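College Hoops | Recruiting | Women's Basketball

Stuvthorpe lands its point guard of the future

The wait is over in Stuvthorpe, and it was worth every minute of it. The Herons picked up a commitment on Friday night from the top uncommitted point guard in the state, a 2027 prospect out of Bivach Prep who had been on just about everybody's wish list since last summer. She chose Stuvthorpe over Lametti State and two other finalists, and the news had the group chats buzzing well past midnight.

If you haven't watched her play yet, fix that soon! She sees the floor a beat ahead of everyone else, she gets into the lane whenever she feels like it, and she defends the ball for all 32 minutes. She averaged 19 points a game as a junior and finished the season with 605, a new single-season record at Bivach Prep. The old mark had been on the gym wall for longer than she's been alive.
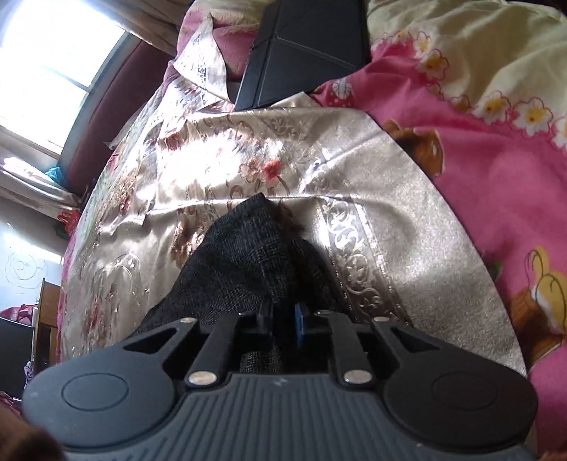

The Herons' coaching staff got in early on this one. They offered after a holiday tournament in December, back when most programs were still waiting to see if her jump shot would come around, and at least one member of the staff was in the building for nearly every home game after that. Recruiting at this level is a long grind of bus rides, late film and hotel rooms, and anyone who has lived out of a duffel through a spring travel schedule knows how quickly a bed gets as cluttered as this one. The staff kept showing up anyway - and her family noticed. Her club coach with Özkan Elite said the visits were the difference, along with a campus tour in February that ran two hours over because she kept asking to go back to the practice gym.

The fit on the court looks terrific. Stuvthorpe played fast this past season but turned the ball over far too often, especially against pressure, and the current starter will be a senior next winter. That sets up a clean handoff. The Herons also have two shooters on the wing who should be around for her freshman year, and she has already told her club coach she can't wait to throw them the ball.

Fans will get a chance to see her in person before long. Özkan Elite opens its spring schedule with a weekend event at Lametti Fieldhouse, which seats 3,000 and usually fills up for the late games. Stuvthorpe's own home finale drew 3,686, the best crowd of the season, and she was sitting three rows behind the bench that night.

The commitment is verbal for now, and she can't sign until the fall. The Herons still have two spots to fill in the class, with a rebounding forward next on the list.

Get Herons recruiting news in your inbox every week. Enter your email to sign up. You can unsubscribe at any time.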